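4. Replaying the Insertion Policy in the Simulated Cell

Use this section to reproduce the results for the tray pick task in the Maldonado benchmark. You need a finished install (Section 2) and the policy weights from Section 3. If you only want to look at the cell without running a policy, go to Section 6.

4.1 Load the cell

1. Open a terminal in the Plollow project folder and activate the environment.
2. Start the viewer with the command plollow view --cell maldonado.
3. Wait until the status line reads READY. The first load compiles the collision meshes and takes longer than later ones.
4. Press R to return the arm to its start pose.
5. Turn on shadows under View > Lighting. The policy was trained on images with shadows, and scores drop when they are off.

Note: Do not move the tool cabinet or the workbench. They play no part in the task, but they are in the training images.

4.2 Check the layout

Before a long run, step the policy by hand until the gripper is over the tray, then pause with the space bar. Compare your viewer with Figure 4. Small differences in shading between graphics cards are normal. Differences in where the tray, the plate or the rack assembly stand are not, and usually mean an old cell file.
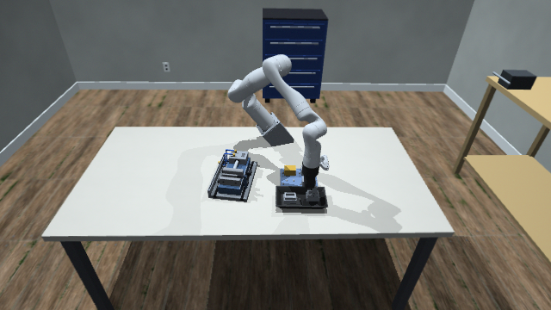
Figure 4. Simulated cell with the gripper over the right half of the tray. The rack assembly is to the left, the light blue plate behind the tray.

If the tray holds no parts, the reset script did not finish. Close the viewer, delete the cache folder and repeat 4.1.

4.3 Run the evaluation

1. Set the number of episodes to 200 in eval.yaml. The published table uses this value for each seed.
2. Set the step limit to 900. An episode that reaches the limit is scored as a failure.
3. Leave pose_noise at its default.
4. Run plollow eval --policy insert_v2 --seed 1.
5. Repeat for seeds 2 through 5.

Caution: Each seed overwrites the log folder unless you pass --out. Give every seed its own folder.

4.4 Read the scores

The script writes one line per episode. The grasp column is 1 if the part cleared the tray wall. The place column is 1 if the part ended inside the target region on the rack. Only the place column counts toward the success rate in the paper by Barua and Yurt. We keep the grasp column for finding out where a policy fails.

The training set for insert_v2 holds 1,336 demonstrations, all recorded in simulation. To test a smaller set, use the 40-demonstration split in data/small and retrain as described in Section 3.4. Do not compare its scores with older logs from June, when the target region was larger.

Section last changed 28 Aug 2024. Send corrections to Florencia Tapia.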